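From: Jessie Kinnear
To: Dendar fan list
Subject: Re: Season 2 and who's directing

> Does anyone know if the new season of Dendar got the same directors
> back? I liked the first one, but the middle episodes dragged for me
> and I'm wondering if I should bother. Also, is the guy who plays
> Chisholm still in it?

Oh, please bother! I watched the first 2 episodes back to back last night and was still up at 1 a.m. rewinding the train station scene. Samodier is back for the opener and the finale, and you can feel it right away. Long takes, hardly any music, people talking over each other like a real family does.

The middle stretch has a new director, and I was nervous about that too. But I listened to the cast interview on the Grandau podcast (it's long, 50 minutes, skip the ads at the front) and they all sounded so happy with how the shoot went. The actress who plays the sister said they got to rehearse the big dinner argument all the way through before anyone rolled a camera. Last season they were getting new pages the same morning, and I think that's what you were noticing when it dragged.
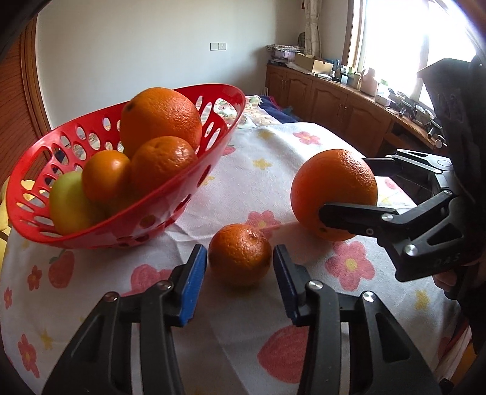
So is Chisholm still in it? He's in every episode I've seen so far, and he has a lot more to do this time.

I don't want to spoil anything, so I'll only say that he finally gets a scene alone with the mother, and it's the best acting he's done on the show. I never warmed up to him before. Now I'm kind of a convert - my sister called me in the middle of it and I let it go to voicemail, sorry sis.

My one complaint is the new title song. The old one was so good! This one sounds like a bank commercial, and it goes on forever. My husband likes it, so what do I know.

If you're short on time before you start, rewatch the season one finale and the episode with the flooded garage. You'll need both of those for the thing with the letter. You can skip the wedding one, which never gets mentioned again as far as I can tell.

Episode three goes up in June, and they're leaving the first two free to watch for 24 hours before that. I'll post here when I've seen it, with spoiler space this time, I promise (sorry again to everyone I burned last year).

Jessie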